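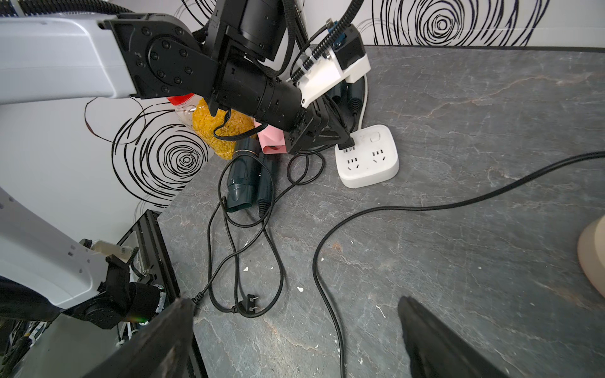
The counter is the first thing she wants to talk about, before I've even got my coat off. It's gray, with a marble look and pale veins running through it, and she chose it over a plain white one after going back and forth for most of November.

"I wanted something that could stand to have a whole household dropped on it," she tells me, laughing, "and I do mean a whole household, because nothing in my life stays in the room it belongs to."

She runs Flolia, a small home-organizing business in Broltirley, and she has been at it for 17 years. I had expected somebody strict. She is the opposite, a talker who offers tea twice and forgets it both times, and who will happily leave a hair dryer out next to a jar of something yellow and grainy with a red lid and not lose a minute's sleep over it.

"People think tidy means bare," she says. "I go into homes where everything's been shoved in a cupboard, cords and all, and the poor woman can't dry her hair without emptying half of it first! I'd much sooner see the dryer out and a power strip where you can reach it."

Cords are her great subject (we spent most of Thursday afternoon on them, and I could have stayed for supper). She likes to deal with one at a time, starting at the plug and working back, and she won't let a client buy a single box or clip until every cord has been matched to the thing it runs.

"Pull the plug, follow it with your fingers, and wind it loosely. Not tight, you'll ruin it. Then decide where it lives. It takes longer than you'd think, and you may as well put the radio on."

Then there are the walls, white with big black swirls.

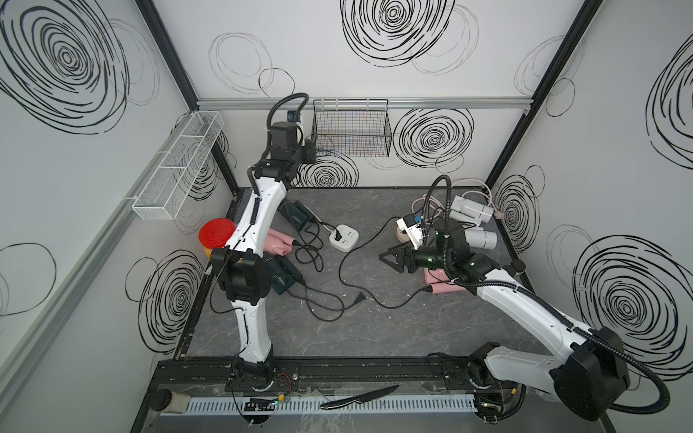
Spirals on the walls, wire baskets hung above the marble-look tabletop.

"My sister said I'd be dizzy in a week," she says. "I've had 8 months of it and I'm still fond of them. They cheer me up when I'm sorting."

The baskets she is more serious about. The black one hangs from a rail at the back, and the long white one, on the left wall, is divided into compartments. She swears by wire mesh because you can see what you've got, and she tells me a long story about a client on Luangrath Street who owned 2 of nearly everything for want of being able to see the first.

I ask whether she ever just gives up and leaves it all out overnight. "Oh, all the time," she says, and goes to see about the tea.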